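Households wanted: does a yearly heat pump service make any difference?

Ultix is looking for 40 households in and near Bunudville to take part in a trial over the coming heating season. We want people with an air source heat pump that has been in for at least two winters, and who are willing to let us leave it alone.

Anyone who owns a heat pump will have had the letters. Book your annual service, keep it running at its best, save on your bills. We send those letters ourselves. The savings quoted in them vary a good deal from one firm to the next, and when Dalia El Khatib went looking for where our own figure came from, she found it had been copied from an old leaflet that gave no source. We took it out. That left us with a service plan on sale and nothing much to say about what it does for the customer's electricity use, so we are going to measure it.

We may find that servicing pays for itself. We may find that hosing the leaves off the outdoor unit does most of the good and the rest is a man with a clipboard. Opinion in the office is split, and Fermín Godoy, who runs the service side, has agreed that the results go out whichever way they fall.

What happens

Homes will be put into two groups by lottery. You don't get to choose, and neither do we. The first group has a full service in October: coils cleaned, filters and strainers done, system pressure and glycol checked, controls looked over. The second group has a visit of the same length in which the engineer fits the meters and checks that the unit is safe, but cleans and adjusts nothing. Both groups have a heat meter and an electricity meter fitted, plus two small room sensors. At the end of the season the second group gets the full service free.

You won't be told which group you are in until the trial is over. We know some of you will work it out by looking at the fins. Please keep it to yourself if you do, and don't clean them.

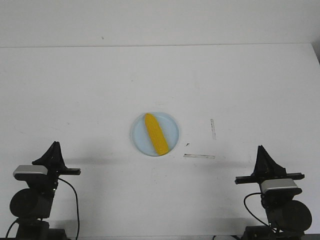
We also ask that you run the heating as you normally would. If you usually fiddle with the thermostat, carry on fiddling. A trial in which everyone suddenly behaves well would be no use to us. What we do need is a short note each month of anything out of the ordinary: a fortnight away, a new baby, a broken window, an electric heater brought down from the loft.

Who can take part

Your heat pump must be air to water, feeding radiators or underfloor heating. Air to air systems are a different job and we may look at them another year. It can be any make and fitted by anyone, and you don't need to be an Ultix customer. You should own the house, or have your landlord's agreement in writing, and expect to be living in it until the spring. We need room beside the hot water cylinder for the meters, which rules out some of the tighter airing cupboards in Quezada. Send a photo if you aren't sure.

We can't take homes where the unit is already faulty, or where the warranty depends on a service falling due during the trial. Check the small print before you apply. Some makers are strict about this, and we won't argue with them on your behalf.

Wood stoves are fine if you tell us how often you light them. Solar panels are fine too.

What you get

The full service, now or in the spring. A copy of your own readings every month once the trial has ended, going back to the first day. We will also knock 4 per cent off any repair work you book with us next year, which we accept is not going to change anyone's life. There is no cash payment. We talked about one and decided it would mostly attract people who wanted the cash.

What you don't get is a sales visit. The engineers on this job earn nothing for selling plans and have been told not to bring them up. If one does, ring us.

Who is doing the sums

The readings go to Benjamín Yáñez, an independent statistician who has no stake in Ultix and is paid the same fee whatever he finds. He has written down in advance what he will compare and how, and you can have a copy of that before you sign anything. Names and addresses are held by Dalia and are not passed to him. Your readings won't be sold, shared with your electricity supplier or used to send you offers.

How to apply

Write to Facundo Palma at the Ultix office in Bunudville, or call in and ask for the trial form. Tell us the make of your heat pump, the year it was fitted, when it was last serviced (never is a perfectly good answer) and how many people live in the house. Forms need to be back by October 7, 2025. Places go by lottery if we have too many, with a few held for homes out towards Torov, where the sea air is said to be hard on the outdoor units. We would like to see that measured as well.

You can drop out at any time without giving a reason. We will collect the meters and make good any pipework.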